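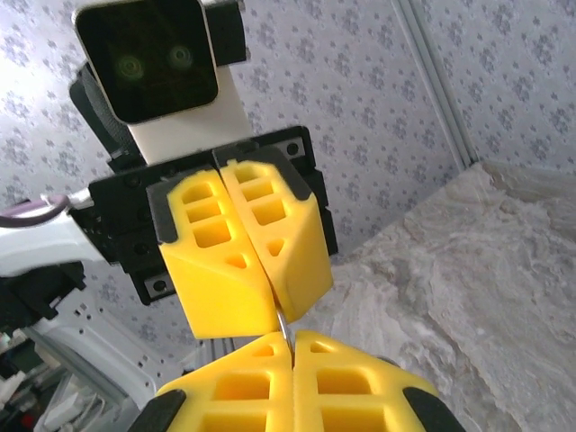 One reader writes that the pond at Sostgate was frozen from bank to bank while the big lake at Villumholm was still open water, and asks how that can be, given that the two are close together and the air was just as cold at both.

The short answer is depth. The pond is 72 inches deep at its deepest point. The lake is 190 feet deep. A deep lake holds much more heat than a shallow pond, and nearly all of that heat has to leave through the surface. The long answer takes up the rest of this page.

How a lake cools

Water is made of very small particles called molecules. When water is warm, its molecules move quickly and take up a little more room. When it cools, they slow down and pack closer together. A cup of cool water therefore weighs slightly more than a cup of warm water. Scientists say that the cool water is denser.

In October the air over a lake gets colder, and the water at the surface loses heat to it. The cooled surface water is now denser than the water under it, so it sinks. Warmer water comes up to take its place, cools in turn, and sinks as well. This is called turnover. Wind helps by pushing the top layer along and stirring it into the layers below.

While turnover is going on, no ice can last on the deep part of the lake. The whole depth of water has to cool first. In a pond this may take a few cold nights. In a deep lake it may take many weeks. 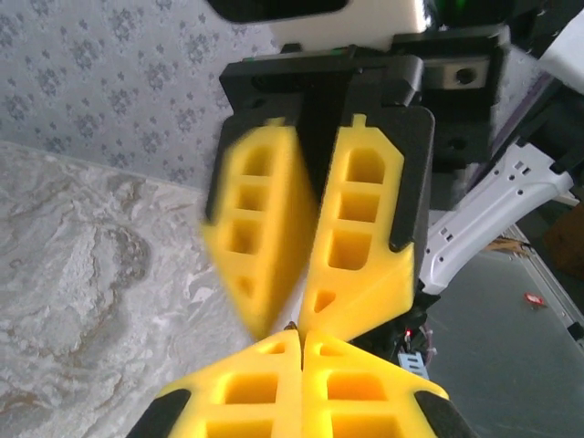 Turnover does not go on forever, because fresh water does something odd when it is nearly cold enough to freeze. Down to a few degrees above the freezing point, it keeps getting denser. Below that, it starts to get lighter again. The molecules are beginning to line up in the open pattern they will have in ice, and the pattern has gaps in it.

Once the whole lake has reached this temperature, any water that cools further stays on top. It forms a thin, cold layer. On a calm night this layer can lose heat quickly, and ice may appear by morning. On a windy night the layer is mixed back down and the lake has to start over. Villumholm lake is often ready to freeze well before it does so, and the delay is caused by wind.

Why ice starts at the edge

The edge of a lake is shallow. It behaves like a small pond joined to a large one. Water there cools faster, and the bank blocks some of the wind. Twigs, stones and reeds also give ice crystals a place to begin. The first crystals are thin needles. They grow sideways across the surface, meet other needles, and the spaces between them fill in.

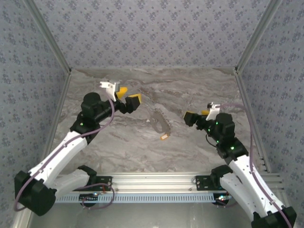
After the surface has closed, the ice grows downward. Heat from the water has to pass up through the ice to reach the air. Thin ice lets heat through easily, so it thickens fast. Thick ice slows the heat down, so each new inch takes longer than the last. Snow slows it much more. Snow is full of trapped air, and trapped air is a poor carrier of heat. Ice under deep snow may hardly grow at all, even in very cold weather.

Ice is not the same thickness all over a lake. It is thinner where a stream comes in, where springs rise from the bottom, under bridges, and around docks. Fukamley Pond is only around 100 yards long, but the stream that runs into it keeps one corner weak all winter. You cannot judge the strength of ice by looking at it. Stay off unless an adult in charge has measured it and said that it is safe.

What happens to the fish

The densest water settles at the bottom, and the densest water is the water that is a few degrees above freezing. The bottom of a deep lake therefore stays liquid. Fish move down, swim slowly and need little food. They still need oxygen. The ice stops air from mixing in, so they depend mostly on the oxygen already in the water, plus what plants make if enough light gets through. 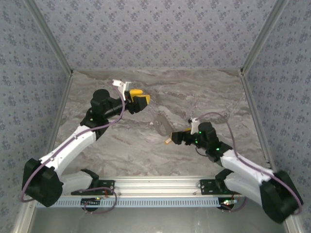

Two robot arms above a marble-patterned tabletop.

Something to try

Fill a shallow dish and a tall plastic cup with the same amount of cold tap water. Leave room at the top of the cup, as ice takes up more space than water. Put both in the freezer, side by side. Look at them every half hour and write down where you first see ice in each one.

Words used on this page

Dense: heavy for its size.
Molecule: a very small particle. Water is made of them.
Turnover: the sinking of cool water and rising of warmer water in a lake.

Page last changed 2022-01-05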